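Ticket: Dunley turnstile scans not recorded
Raised by: Sitham Football Club, Ticketing Office
Handled by: Stinmont Stadium Services, Support Desk
Priority: High
Status: Resolved, monitoring

Summary of fault

The club reported that season ticket scans at the Dunley end were accepted at the gate but did not appear in the attendance record for the home match against Biwott. The control room total was 129 lower than the stewards' count when the gates closed. Supporters were admitted as normal and no one was turned away.

Initial response

The club was asked to leave the four Dunley end readers powered on and not to clear their memory. Reader logs were requested for the period from 13:30 to kick-off. The log for reader 3 arrived with no entries after 14:10. The other three were complete.

The desk compared the reader 3 log with the controller log. The controller had stopped acknowledging messages from that reader at 14:10, but the reader continued to open the gate using its stored list of valid cards. It is designed to do so if the connection fails, so that queues do not build up outside the ground.

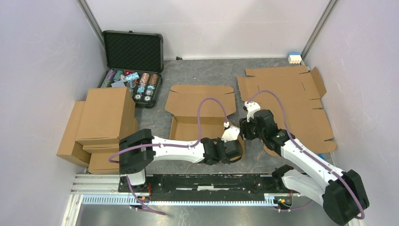

The club confirmed that the network switch serving readers 3 and 4 had been replaced in August. Reader 4 had been given a new address at that time. Reader 3 had kept its old one, and that address had since been assigned to a card payment terminal in the Dunley end refreshment kiosk. The kiosk opened at 14:10.

Action taken

1. The payment terminal was moved to the catering network.
2. Reader 3 was given a fixed address within the turnstile range.
3. Stored scans were recovered from reader 3 by cable. A total of 79 entries were retrieved and added to the match record.
4. The connection alarm was set to alert the control room after 30 seconds of silence from any reader. It had previously been switched off.

Outstanding matter

The remaining 50 admissions have not been traced. Reader 3 can hold a large number of card scans but stores only up to 40 paper ticket scans when offline, and older entries are then overwritten. The club has been asked to supply the list of paper tickets sold for the Dunley end so that the figures can be compared.

Update from club

A test was carried out before the reserve fixture using staff passes. All four readers reported correctly. The connection to reader 3 was unplugged on purpose and the alarm sounded in the control room as expected.

Update from support desk

The paper ticket list has been received and passed to the data team. The attendance figure for the Biwott match should be treated as provisional until they reply. This ticket will remain open for monitoring over the next two home matches.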